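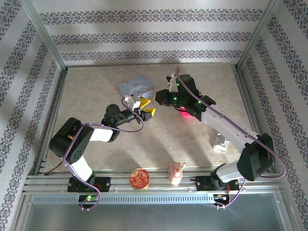 Histent two-arm cell at work, with the pale blue box at the back of the table.

Histent Two-Arm Bench Cell
Demonstration Day and Rental Information

Home > Equipment > Bench Cells > Histent

Availability: on the floor at Murnero, by appointment
Next open day: Thursday, December 3, 2020, Petersen Building, Murnero
Admission: free, booking required

Overview

The Histent is a bench cell with a pair of arms, a gripper on each, and a table between them for things to be picked up from, put down on and occasionally nudged across. It is sold and rented by Grustus. We have had one running for visitors since the fall, and it has been a better salesman than any of us, mostly by not talking.

Both arms are mounted at the front and reach in over the table toward each other. Walls stand on three sides. The arms have white links and black joints, and each carries a small bracketed device up by the gripper. Cables run along the outside of the arms, where you can get at them. If you have ever replaced a cable that some thoughtful engineer routed through the middle of everything, you will know why we're fond of this.

The cell is meant for people who want to try two-handed handling of small household goods: boxes, tins, bottles, trays. It is a poor choice for engine blocks. We have been asked.

What happens at a demonstration

A session lasts 40 minutes. The first part is ours and the rest is yours.

We begin with a single-arm pick, which is the least exciting thing the Histent does and the one we'd most like you to watch. Look at how the gripper comes in and how much room it leaves itself. People tend to check their phones during this part and then ask about it later.

Next comes a two-arm task, usually a handover or one arm steadying an item while the other works on it. Handovers go well on most days. When one doesn't, we leave it alone and let you see how the cell is stopped, reset and started again, and we'd suggest paying closer attention to that than to the clean run. You will be doing it yourself before lunch on your first day.

After that you choose the objects. There's a shelf of them in the demo room, and you may bring your own. Good candidates are things that have given your staff trouble: shiny lids, pump bottles, cartons with no good place to grab, anything that rolls. Please don't bring:

- open liquids
- glass you are attached to
- live animals (see previous open day)
- anything too heavy for you to hold at arm's length between finger and thumb

If your item can't be picked up, we will tell you so on the spot. We would also tell you by email, but then there'd be a brochure attached.

In the box

- 2 arms with grippers, mounted on base plates
- table and surrounding frame with walls
- rails for the front edge
- cable set and electronics modules
- emergency stop, red, where you'd expect it
- printed manual, 155 pages, of which you'll want the first chapter and the index

A computer is not included. The one in the demo room is ours and has our lunch orders on it.

Weight, space and noise

Plan on floor space you can walk all the way around. The cell can be pushed against a wall, and customers do push it against a wall, and then they phone to ask how to reach the back. Two people can assemble it in a day if they get along.

It runs on an ordinary wall outlet. Put it on its own circuit all the same - the coffee maker in the Petersen Building shares one with the demo room, and we have learned to announce ourselves.

Noise is low. Visitors from packaging plants say it's silent, and visitors from offices say it isn't.

Rental

The Histent rents for $4,000 a month, including delivery within the Murnero area, setup and a morning of training. The minimum term is one month. Most renters use the first week to find out that their process had a step in it no one had written down, so we recommend getting that argument over with before the truck arrives.

Spare fingertips are included. You will lose one. It will be under the table.

If you buy at the end of a rental, the last month's payment comes off the price. Purchase quotes are prepared individually and, we're told, readable.

Open day program

Doors open at nine. Sessions run through the day with a break at noon, when the arms are parked and the staff are fed. Groups are kept small so that everyone can see the table without standing on anything. Masks are required inside, and you'll be asked to keep your distance from other visitors and from the cell. The second rule was there already.

Use the side entrance of the Petersen Building. The front one has a very handsome sign and a locked door. Parking is behind the building and is free as long as you stay out of the spaces belonging to the dentist.

Questions we get

Can I operate it myself?
Yes, in the last part of the session, with one of us beside you. No experience needed. Gamers do well. Managers ask to go again.

Does it fold laundry?
Not in this demonstration. We keep a towel on the shelf for people who insist.

Can I film?
Film the cell all you like. Ask before you film other visitors.

Will it replace my packing line?
No. It's a bench cell for trials and small work. If you need a line, we'll say so and lose the rental, and feel good about it until the end of the quarter.

What if I can't come in December?
Private demonstrations are held on most weekdays. Same room, same arms, easier parking.

Booking

Reserve through the form on the Grustus contact page. Choose "Histent demonstration" and tell us what you'd like to see picked up, with measurements if you have them. "Small" is not a measurement, though we accept it several times a week. You'll get a confirmation with a time slot and directions to the side entrance.

Related: Bench frames | Spare fingertips | Operator training | Rental terms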